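Stellside issues second edition of handling rules for household manipulation data

Jun 4, 2023

Stellside has released the second edition of its working rules for recording household manipulation tasks with hand-held grippers. The document runs to 29 pages and replaces the draft that contributing sites have been using for the past year. It applies to all recordings submitted to the shared Brirkness set from the end of June.

The main change concerns cloth. Under the draft, bedding and clothing were covered by the same clauses as rigid objects, and a session passed review if the item was held and released inside the marked time window. Reviewers at Mihăilă, the firm that checks incoming material, found that this let through recordings in which the fabric had been pinched once and dragged. The second edition gives deformable items their own section, with separate requirements for grasp point, lift and release.

Operators must now take a cloth at an edge or a corner wherever one can be reached. A grasp in the middle of the fabric is allowed, but it has to be tagged as such before the session is uploaded. If two grippers are used, both have to be closed before the lift begins, and the tag sheet must record which one closed first.
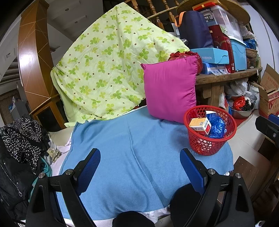 Section 4 deals with the home itself. Sites may not clear a room before recording. Items that belong to the household stay where they are, with three exceptions: medicines, documents showing a name or address, and anything sharp within reach of the task. These are to be moved by the resident and not by the operator. The draft had left the matter to each site, and the result was a set in which some homes had been tidied and others had not, with no note to tell them apart.

Finger pads are also covered. Pads must be inspected every 10 sessions and replaced when the surface is torn or has begun to lift from the backing. Pivot fasteners are checked at the same interval. A gripper that has been dropped is taken out of use until its opening width has been measured again at both ends of travel.

Consent forms have been shortened to a single page. A resident can withdraw a recording up to 20 days after the visit, and the site must confirm deletion in writing.

Petrică Matei, who edited the new text, said the review team had worked through around 4000 earlier recordings before settling the cloth section. "Most of the rejected ones had the same fault, which was a missing grasp tag," Matei said. "The motion was usually fine. We couldn't use it without knowing where the operator meant to take hold."

Material already accepted under the draft remains valid and will be labeled as first edition. Sites that want older sessions moved to the new label may retag them and submit them again through Mihăilă.

A companion checklist for kitchen tasks is being prepared by Ferach. Wet items, including dishcloths and sponges, are outside the scope of the second edition and will be handled there. Comments on the checklist draft should be sent to the Stellside editors.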